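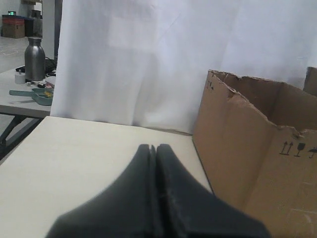 Slow down over the last hand's width, Naveen reckons, and stop thinking of the box as the target. His view is that when we drive the arm by remote control we all rush the approach, because we can see perfectly well where the rim is, and then the robot learns the rush along with everything else. I grumbled a bit when he first came out with it, but I have been chewing on it since lunch and I think he has a point.

So, April, 3.40 in the afternoon, second go at the Purside task. The running total stands at 162 demonstrations, of which I would happily keep most and quietly lose the early ones, when I was still getting used to the hand controller and kept letting my elbow drift off the armrest. Each one begins the same way: fingers closed, low over the cream table, a little pause so that the start of the recording is clean, and then off we go towards the cardboard box. I do like that pause. It gives me time to breathe, and Wolfram says the recordings are far easier to trim when there is a proper stillness at the front of them.

The torn rim on the box bothers me less than it did. Čestmír would like a tidy new one for every session, and I can see why, but the parcels at Astwood won't arrive with neat edges either, and I would sooner the arm met a ragged bit of cardboard now, with one of us holding the controls! We have agreed to leave it as it is until the batch is finished and then argue about it over tea.

I also tried guiding the arm by hand for a while, holding it at the forearm and walking it through the reach. Lovely feeling, much more natural than the controller, but my own hand kept wandering into the wrist camera's view and I don't fancy teaching it to expect my thumb. Back to remote control for the rest, then.

Still to do: turn the speed limit down for the final approach and see whether Naveen's way feels as dreadfully slow as I expect. Ask Wolfram which folder he wants the hand-guided ones in. Batch 4 to be started with the box turned a little.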